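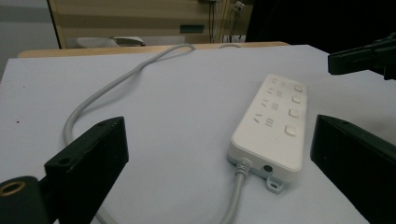
Can you compare two hand-held gripper designs fairly when the same person is working both of them?

Mostly, as long as the person uses each design in both hands and the task stays the same. You can't take the operator's habits out of the numbers, but you can spread them evenly over the two designs, and that was good enough for what we wanted to know.

4.2 Comparing the Finger Sets

So, the finger sets. We had two of them for the hand-held grippers, and we'd been arguing over them since November. The Kettler fingers are stiff and blocky and they don't give at all. The Pludix fingers bend a little at the tip before they start to push back. I was on the Pludix side of that argument (I still am, a bit), so please read this section with that in mind!

We wanted an object that would be annoying in ordinary ways, and a power strip is wonderfully annoying. It's long, it's smooth, it has rounded corners that a jaw can slide right off of, and it drags a cord behind it that has its own ideas about where the strip should point. Picking the thing up is easy enough. Turning it to a marked angle and setting it down again is where the finger sets start to look different, and that's the task I'll be talking about from here on.

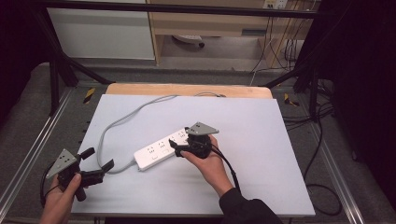 Each finger set got 800 trials, split evenly between left-hand and right-hand leads. A trial started with both jaws open and ended when the operator called it, and we threw out a trial only when the logger dropped data. I went back and forth on whether to tape the cord down. In the end we left it free, which made the trials messier and a lot closer to what the Storkura controller will have to deal with later on. Jaw opening was logged through the same controller for every trial, so any lag in it hits both sets alike.

I expected the softer tips to win everywhere, and they didn't. For closing on the long sides of the strip they were lovely, very forgiving if you came in crooked. For pressing down on the top face to hold the strip still while the other hand did something, the stiff Kettler blocks were just better, because the tip stayed where you put it. With the Pludix set I kept feeling the strip creep away from me under the bend.
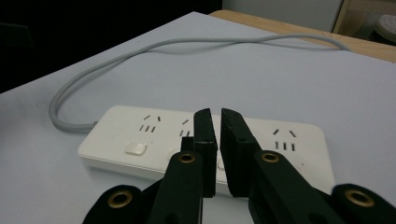

The other thing we looked at was how much the fingers hide from the camera on the gripper. This matters more than I'd have guessed going in, as the policy only gets to see what that camera sees. A wide finger near the middle of the view can cover an outlet completely, and outlets are what the Narico tracker likes to lock on to. We marked 110 trials by hand for lost tracking, and most of the losses came in the last bit of the approach, with the jaws nearly shut. Narrower fingers would help there, though I'd worry about them twisting under load. We haven't built any yet, so the results in the next section use the two original sets with no changes to either.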